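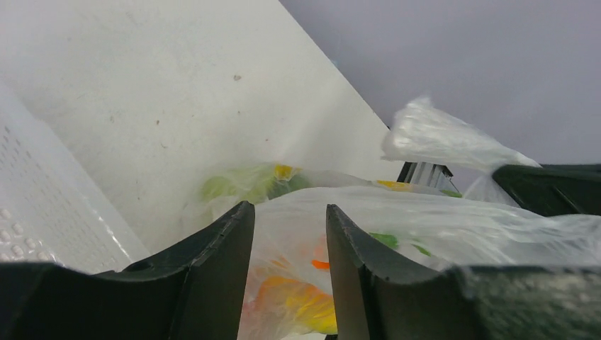
Why do shared kitchens get dirty again so soon after they have been cleaned?

Mostly it comes down to when the cleaning is done. A kitchen cleaned at ten in the morning, when people are at lectures, has been through lunch by the time most of them come home and look at it.

Who Wipes the Table? A study of cleaning rotas in two student houses
Lamduan Wongsuwan and Walid Sleiman
Handed in 13 Jan 2020

1. Where the question came from

Our module asked for a small study of "a rule people live under". Other groups chose parking permits and library fines. We chose the rota on the fridge at Toft House, which Walid lives under in the loosest sense of the word.

Toft and Warnum are neighbouring houses let by the same agency, Fladine. Both have one kitchen, one long table and a rota. At Toft the rota is a printed grid with names and weeks. At Warnum it is a cardboard wheel with a split pin through the middle, made by a former tenant who studied product design and apparently had time on their hands.

2. What we did

We interviewed 16 tenants across the 2 houses, each for 30 minutes, at a time they picked. Several picked mealtimes, so parts of the recordings are mainly toast. We also asked everyone to keep a diary for the last fortnight of October, noting any cleaning they did and any cleaning they thought somebody else ought to have done. The second column filled up faster.

Neither of us inspected the kitchens. Our supervisor felt that turning up with a clipboard would change how people behaved, and Walid felt it would change how people behaved towards Walid.

3. What people said

Everyone we spoke to believed they did more than their share. We had read that this would happen and were still impressed by how firmly it was held, including by one Warnum tenant whose diary had a single entry ("moved pan").

The jobs people argued over were the small ones. Bins have a collection day and a smell, so they get done. Crumbs have neither. Tenants at both houses described the table as clean if there was nothing sticky on it, while a minority counted every crumb as a personal remark. One of this minority told us she could not eat until she had run a cloth over the table, and that she had come to resent the cloth.

The wheel caused more trouble than the grid. Anyone could turn it, and it left no record of having been turned. Three tenants accused the same man, who said it was the draught from the back door.

Toft had also tried an app called Clirkon, which sends a reminder when your week begins. People switched off the reminders and then blamed the app for not reminding them.

4. What we make of it

The rotas said who and which week. They didn't say what time, or what counted as finished. When we asked tenants to write down what "clean the table" meant, the answers ran from "wipe it" to a paragraph involving vinegar and the undersides of the chairs.

Toft has since agreed to a wipe after the evening meal, done by whoever is last to sit down. It has slightly improved the table and greatly improved the speed at which people come to dinner. Warnum has kept the wheel but taped it to the fridge — it now points permanently at a tenant who moved out in the autumn.

5. Limits of the study

Two houses is a small sample, and one of us lives in one of them. The diaries were kept by the people they were about. The word limit was 2000, and an earlier draft spent much of it on the chairs.

Walid would like it noted that he did his October week. Lamduan has seen the diary and has asked for this to be recorded as his own account.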